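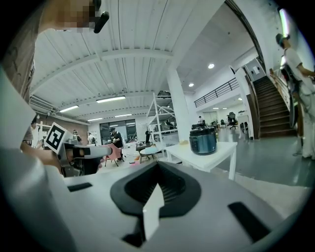 Second handheld held up next to the first, marker cube on, ground floor. Cooker table behind by the pillar.

Friday, open day, writing this before I forget it all.

Doors 10, first people in at ten to. Had the cooker task set up on the white table, plan was: visitor watches one round, then tries one, then Pouran talks them through the replay on the laptop. Worked for the first hour. After that too many people between the table and the stairs and we just ran it as a free for all.

Pouran Kermani did most of the talking. I did hardware and batteries. Next time swap after lunch, her voice was gone by 3.

Stuff to fix, in the order it annoyed me:

Unit B, marker cube. Tracking dropped whenever someone turned the cube toward the window. Fine toward the stairs. Same as in the May test so its not the crowd. Try matte print again, the last batch from Evby had a slight shine. Also tilt limit, people hold it much flatter than we do.

Unit A, finger. Squeaks on close after a lot of use. No effect on the numbers that I can see. Wipe the recess, check for grit, do not oil it (looking at you, whoever did the last one).

Trigger too stiff for kids. Two gave up. One used both hands and did the lid on first go, better than me. Ask Sovdale if they have the softer spring in stock or if its special order.

Session naming. Left it on auto and now have 53 clips with names that mean nothing. Visitor attempts and our own demo rounds are all in one folder. Will have to sort by time. Clip 18 is a good one to keep, full lid off, spoon in, lid on, no drop. Clips before 11 are mostly us.

Disk: started at 2410 GB free, did not check at the end. Check monday. (Did not write down which drive either, pretty sure the gray one.)

Replay laptop: slept twice in the middle of Pouran's bit. Power settings. Again.

Questions people asked, for the info sheet:

- does the robot learn while I'm doing it. Asked over and over. Need one plain sentence up front: no, it gets recorded now, training is later, on a different machine.
- why two. Because lots of kitchen jobs need two hands, hold the pot and take the lid. Easiest to just show them.
- what's the square for. Camera finds it, that gives position of the other hand. Most people were happy with that. One man from Pakzad wanted the math, gave him the long version, he stayed 40 min and left his card. Card is in the drawer with the cables.
- when can I buy one. Said not for sale. Pouran says say "not yet". Discuss.
- does it cook. No. Cooker wasn't plugged in all day and people still reached over it like it was hot. Put a sign on it.

Ikora people came around 2, four of them. They wanted to see changeover between tasks, so I did cooker to cup stacking without a break. Slower than I'd like, had to recalibrate once when B lost the cube (see above). They didn't mind the recal, they minded the waiting with nothing on the screen. Fair. Put a progress bar or just a line of text, anything. They want to send someone for a full day. I said mail me, have not promised dates.

Lid task success for first time visitors: will count from the clips, dont trust my memory. Feels like more than half got it. Biggest failure is lid handle slipping sideways, gripping too high up. When Pouran put a finger on the handle and said "here" they nearly all got it on the next try. So tape mark on the handle. Cheap fix, do that before anything else.

Layout: table by the pillar is good for us, bad for the line. People coming down the stairs walk straight into the back of the group. Move the table a meter or so toward the shelves and leave the floor clear on the stair side. Nowhere for coats and backpacks either, folks kept them on and one bag swept a cup off the table when its owner turned round. Plastic, no harm. Hooks or a box by the door.

Left to do before leaving: chargers in (A done, B not), cooker back upstairs, copy todays folder twice, return key 1214 to the front desk.

Key done. Folder copying, first copy at 60 percent, second one can run over the weekend.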